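Stop Shrinking the School Kitchen

Zamport's schools cut their cooking classes from 65 hours a year to eight, and the school board calls that a modest change. I don't think it is. A student with eight hours learns to wash hands, read a label and make one sandwich.

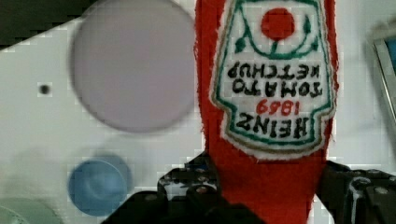 The board says families can teach the rest at home. Many parents in the Huet district work evenings and eat whatever is quick. Their children are the ones who most need the class.

Money is the other argument. The old program cost $78 per student. The district spends more than that on bus passes, and no one proposes cutting those to an eighth. 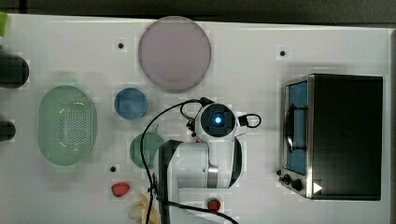 What the board should do

Restore the hours in April, when the budget reopens. Start with the middle grades. Teach rice, eggs, beans and soup, and let the students eat what they cook.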